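Fin-ray fingers are the thing we reach for first when someone wants to pick up odd shapes, and the Matby pair is our favourite so far. Orange ribbed pads, a chunky white housing, and they bolt straight up to the Hutach wrist (the older Rodrigues one needs the adapter, sorry). We've been trying them on a two-arm bench, passing small green printed bits back and forth and dropping them in a cup, and it's a lot of fun!
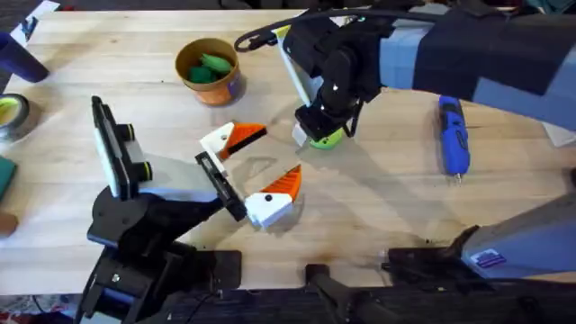 ## What you get

- 4 fingers, so 2 full sets
- White housings, printed
- 7 screws (one's a spare)
- Weight per finger: 70 g

The ribs fold around whatever you push them into, so flat parts with a hole in the middle are a good test. Come in slowly with the tips closed, then open up and try the rim.

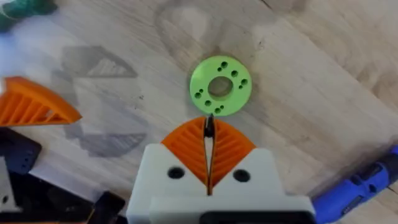
Eirlys Phillips ran 314 grasps with them in September and still has the same set on her arm. She likes them best at low force. Crank it up and the tips start to splay a bit, and then you're better off with the plain Beltwood jaws.

## Fitting

Back the old finger off, seat the new housing square, and do the screws up a little at a time. Don't overtighten, it's only plastic! If you've got a wrist camera, check your view again afterwards, as these are longer than the stock fingers and the tips land in a different spot.
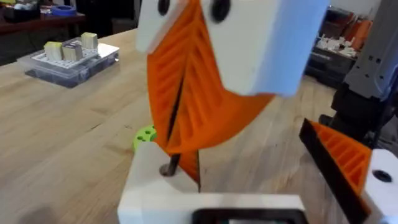

Recalibrate your closed position too, and save it under a new name so you can go back to the old jaws without redoing everything. Any colour you like as long as it's orange, for now.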